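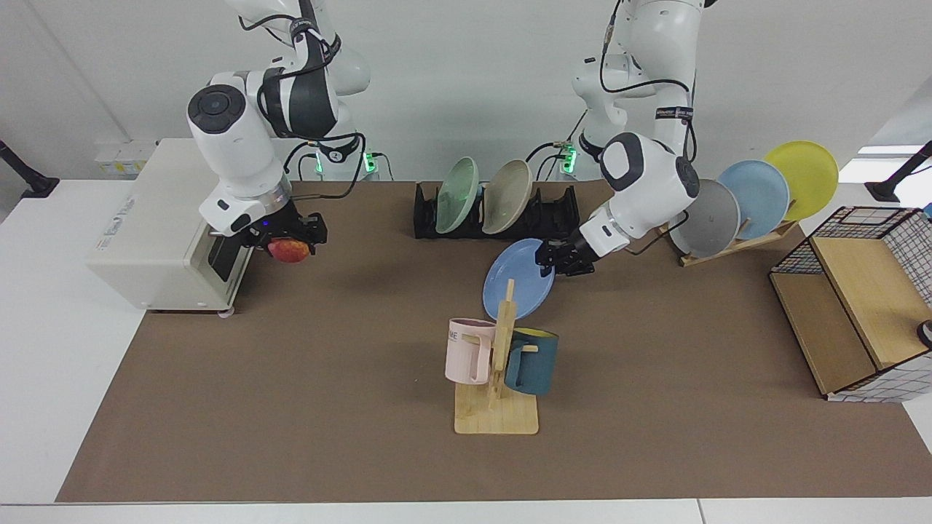 Apple over the brown mat, white table underneath.

05/12/2018
By a member of the Bultunstead Stitchers list
Print this message | E-mail this message

Subject: Re: [bultunstead-stitchers] Wavy borders and a backing that won't lie flat

Oh, I feel for you! I read your message over breakfast and had to go pull my own wavy one off the back of the couch to look at it again. I'll put your message in below so everyone can follow along, then ramble after it.

> Hi all,
> I finished piecing the Gaber throw last night (the big one, with
> the flying geese down both sides) and when I spread it on the
> living room floor the borders rippled like lasagna. The middle is
> flat as can be. I cut the border strips long, sewed them on and
> trimmed the ends off even, same as I always have.
> Second problem. I bought the extra wide backing from Predine and
> it has a fold line down the center that I can't press out. I've
> used steam, I've used starch, it's still there. Do I send it back?
> Third, and I'm a little embarrassed to ask, do I really have to
> take the borders off? There are 300 geese in this thing and I am
> tired.

OK. Borders first. Yes, I think you have to take them off, and I'm sorry. The good news is that it's only the borders. Your geese can stay right where they are.

I sewed borders the way you do for years and got away with it maybe half the time. What happens (or what happens with me, anyway) is that the feed dogs pull on the bottom layer a bit more than the top one, and the edge of the quilt stretches as it goes, and by the time you get to the end you've eased in an extra inch without feeling it. Then you trim it off neat and it looks just fine until it's on the floor. Flying geese are worse than most because of all those points and bias bits along the edge.

So measure through the middle of the top, up and down. Do it in three places if you can stand to, and average them. Cut both side borders to that number. Fold each one in half and crease it, fold the quilt in half and pin it, match those up, match the ends, then keep splitting the difference with pins until you're down to a pin every few inches. Sew it with the quilt top on the bottom and the border on top. Then press, measure again across the middle with the new sides on, and do the top and bottom. It takes me most of an evening and I grumble through all of it, but my last four have been flat.

If you're on a Gorkema machine like a lot of us here, try loosening the presser foot pressure one notch too. Mine came from the shop set way too tight for a quilt top and I used it like that for two winters before I found the dial. It's under the little flip-up lid, on the left. The manual calls it something else, I forget what.

For the unpicking, cut every fourth or fifth stitch on one side and then pull the thread on the other side. Don't yank the layers apart — you've got those bias edges and you will stretch them even more. I park myself in front of a movie with the good lamp. Then I run the lint roller over everything, and the couch, and the dog.

Now, the Predine backing. I've had that same fold line! Mine was the dark gray, and I think it had been on the bolt so long that the crease had faded a tiny bit, so no amount of steam was going to do it. Take yours to a window and look at it from the side. If it's just a crease, mix white vinegar and water half and half in a spray bottle, test it on a corner, mist it, give it a few minutes and press with a dry iron. If it's a color line it's there for good, and I'd write to them. They swapped mine and didn't ask for the old one back, so that went into a picnic blanket. Do it before you cut anything, though.

Whoever asked in digest 752 about prewashing wide backings, I didn't use to and now I do. One red one cured me of that back in February. Cold water, a couple of color catchers, and I zigzag the raw ends first so I don't open the machine to a bird's nest.

And about being tired of it. Put it in a bag for two weeks! I have a hexagon top I've been working on since my youngest was in middle school, it's going to be 3000 hexies if I ever get there, and it's spent more time in the closet than out of it. Every time I bring it back out I like it again. I also had 200 half-square triangles trimmed and stacked by color for something else entirely, and I have no memory at all of what the something else was. If anyone remembers me talking about a pattern with a lot of teal in it, please write and tell me.

One more thing on your geese. Did you press toward the big triangle or toward the background? I ask because in the Gaber pattern the instructions say one thing and the diagram on the next page shows the other, and if you followed the diagram you'll have a lump where the borders meet the corner. You can clip the seam allowance there and flip it while the border's off anyway.

Let us know how the second try goes, and what you decide on for binding. I vote for the stripe, cut on the bias.

Off to find my seam ripper, I've got my own mess to undo tonight.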